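Steron low work shoe, black, after a winter of wear

14/04/2024

Quick one, typing on a break. I said in January I'd report back on the Sterons once they had some real hours in them. They have now. Short version: keeping them, would buy again, but not at full price and not without swapping the insole.

Background. Eight hours standing, sometimes ten. Hard floors, lots of small steps, very little actual walking. Bad heel on the left side, going on two years. Before these I had the Samus mid-cut, which everybody at Urik seems to wear, and they were fine until the sole went flat under the ball of the foot. Then they weren't. Tried cheap gel inserts in the Samus pair. Waste of money, they slide.

Paid 399 zł for the Sterons at the shop on Jabłońska. Samus was 429 the same afternoon so price wasn't really the deciding thing. Fit was. The Samus pinched across the toes from day one and I kept telling myself it would give. It didnt. 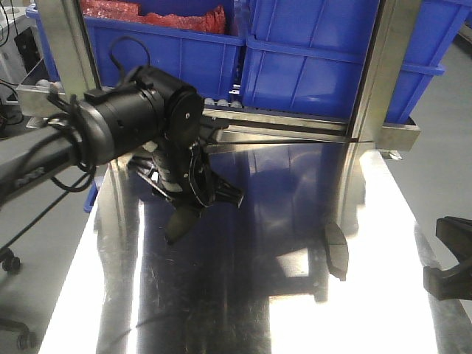

Wide feet too, and mine did pinch for the first two weeks, one reader wrote under the January post, so don't let people think they're slippers out of the box. Fair. Mine were OK by the end of week one but I have a high instep and medium width. If you're properly wide try them on with the thick socks, not the thin ones the shop hands you. Same reader says half a size up fixed it. I haven't tried that so can't say.

Weight. 937 grams for the pair in my size, laces and all, kitchen scale. Not light. Lighter than the Samus when I hold one of each but the Samus are long gone now so no number for those. You notice it the first few days on stairs, after that no.

Toe cap is composite. Roomy. No pressing when you kneel, which was my big complaint with the old ones. It does feel cold in the morning if they've been in the car overnight. Leave them indoors.

Laces: bad. Round, slippery, come undone by lunch. Swapped for flat ones out of an old pair of sneakers, problem gone. At this price you'd think somebody would have worn them for a day before boxing them up. 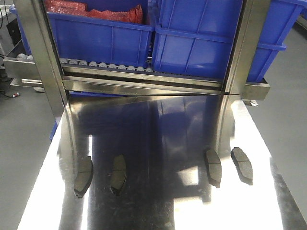
Back to the insole. The stock one is thin foam with a printed arch that does nothing. By hour five my heel was talking. I put in a firm molded insole from the pharmacy, the kind with a deep cup, and that's when the shoes got good. Big difference. Take the stock one out first, don't stack them, or your heel lifts and you get blisters. Ask me how I know.

Sole is the best part. Firm at the edges, some give in the middle. Grip good on dry smooth floors, decent on wet tile, poor on ice, same as every work shoe I've owned. Doesn't squeak. Doesn't leave black marks either, which matters more in some places than others. The tread picks up grit though and you have to dig it out with something. Old screwdriver by the door.

Upper is holding up. One scuff on the right toe, my fault. Stitching all there. I've waxed them twice, should be more.
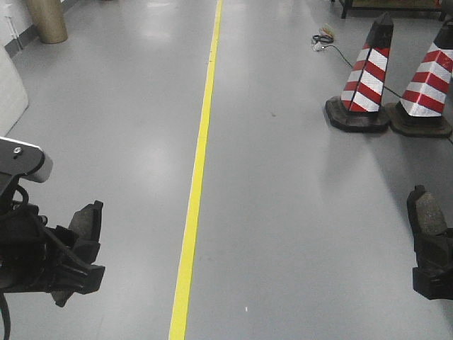
Standing in one spot is still the hardest on my feet, whatever I've got on them. Shoes help, a mat helps more, and shifting around helps most. If you can only change one thing and the shoes you have fit OK, get the mat. I know that's not what you clicked for.

Smell. Normal. Lining dries overnight if you pull the insole and loosen the tongue. Two pairs in rotation would be smarter, but 399 twice, no thanks. Might grab a second if the spring sale shows up, they had them at 292 last year supposedly, I missed it.

Good: toe room, sole, no break-in drama (for me).
Bad: laces, insole, cold toe cap, a bit heavey.

Four out of five. Three if you leave the stock insole in. Will update if the sole starts going the way the Samus did. Somebody asked about the high-top version, haven't had it on, sorry.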